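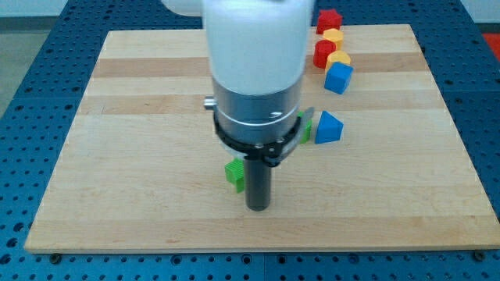
About Bromholm Boards

We make and sell chopping boards and bench tops. We're wary of most of what gets said about chopping boards and bench tops, including some of what we used to say ourselves.

Bromholm was started by Carolina Barreto and Mitali Sheikh after they had each paid too much for a board that cupped in its first winter. The label had promised a lifetime. Whose lifetime, it didn't say.

What we sell

Strip boards in pale timbers, with the light and dark lengths left as they fall. We don't sort them for colour. Some customers like the stripes and some send the board back, and we refund both kinds if the second kind pays the postage.

The range is small. Kallio is the everyday board, Fumadlow is the heavy one, and Ellow is the bench top, made to order. We have dropped 5 other products over the years, mostly because we couldn't find a good reason to own one.

What we don't claim

We don't call our wood antibacterial. We have read the articles and they disagree with each other. Wash your board and dry it standing up.

We don't say "knife friendly" either. Any board that isn't glass or stone will do your knife little harm.

Oil is sold as a miracle at a good many markets. Plain food-grade mineral oil does the job, and you needn't buy it from us.

Numbers, for those who ask

Last year we sold 2,797 boards and took back 121. We print the second figure because we'd want to see it.

Orders for Ellow tops close in November.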